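4.2 Recording a demonstration in the simulated kitchen

Before you start, load the kitchen island layout in Ornley and connect the hand controller. The arm will not move until the controller light is steady.

1. Open the Task panel and choose Pick Object. Select the fish from the object list.
2. Press Reset. The fish is placed on the marble countertop and the arm goes to its start pose.
3. Hold the side button and move the controller to bring the gripper over the fish. Keep the fingers pointing down.
4. Turn your wrist until the fingers line up across the body of the fish, then release the side button.
5. Press Record and wait 2 seconds before you move.
6. Lower the gripper slowly, close it with the trigger, and lift straight up.
7. Press Stop. Name the take and click Save.

Repeat steps 2 to 7 until you have 20 good takes. Delete any take where the fish slips — a bad take does more harm than a missing one.

Note: Reset turns the fish to a new angle each time. Do not turn it back by hand.

Caution: If you switch from the simulator to a real arm, set the speed limit to 10 percent first. Keep the stop button within reach.

If the gripper lags behind your hand, close the preview window and go to section 6.
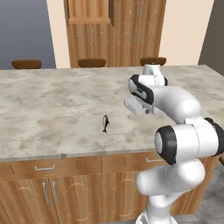 Source: Ornley simulator, kitchen island layout. Render by Crescencio Cisneros.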